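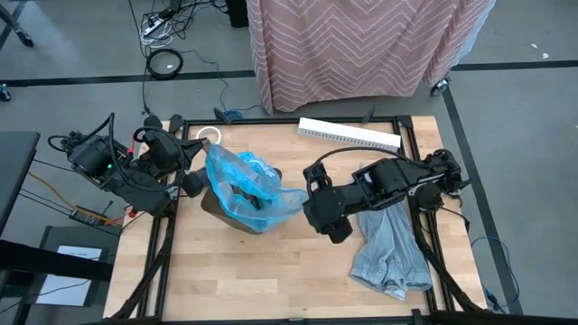
Josée Lachance says she still hears the buzzer in her sleep. She doesn't mind it much. For 56 episodes it was the sound that paid her rent, and she says there are worse things to wake up to.

What Happened to the Champion of 'Colance'

Most people who watched daytime television in the 1990s remember the set before they remember the rules. 'Colance' had a staircase that lit up from the bottom, one step for every right answer, and a host who walked backward up it while reading the questions. Contestants who reached the top could take the money or come back the next day and start again from the floor.

Lachance kept coming back. She was teaching French at a middle school in Umdale when she tried out, and she told the principal she would need two days off. She ended up missing most of April. The school put a television in the cafeteria so her students could watch.

"They were hoping I'd lose so they could get rid of the substitute," she says.

Her run ended on a question about rivers. She said the Loire and the answer was the Rhône. She has been asked about it in grocery stores ever since, usually by people who are sure they would have gotten it.

The prize money went faster than she expected. Part of it paid off her parents' house and part of it went into a bookstore in Cidoslow that closed after its second winter. She went back to teaching and stayed until she retired. In between she wrote questions for other shows, working from her kitchen for $50 a batch. A batch was 80 questions, and the producers threw out any that a tester got wrong for a good reason.

Writing them taught her more than answering them had. A question has to be fair when it is heard once, at speed, by someone who is nervous. She cut names that sounded alike. She avoided anything with two dates in it. She also learned that viewers at home want to be right a little more than half the time - any less and they change the channel.

These days she runs a quiz night at Campbell, a restaurant near the ferry dock, where the top prize is dinner for two and the room holds 50 people if the patio is open. She writes every round herself and won't repeat a question. Old fans sometimes drive in from out of state and ask her to play instead of host. She always turns them down.

The original episodes have never been released on disc or streaming. Lachance has most of them on tape, recorded by her mother, with the commercials left in. She watched one last winter for the first time in years and missed four questions she had once gotten right.

Her next quiz night is March 23, 2019. The music round is all movie themes, and teams should bring their own pencils.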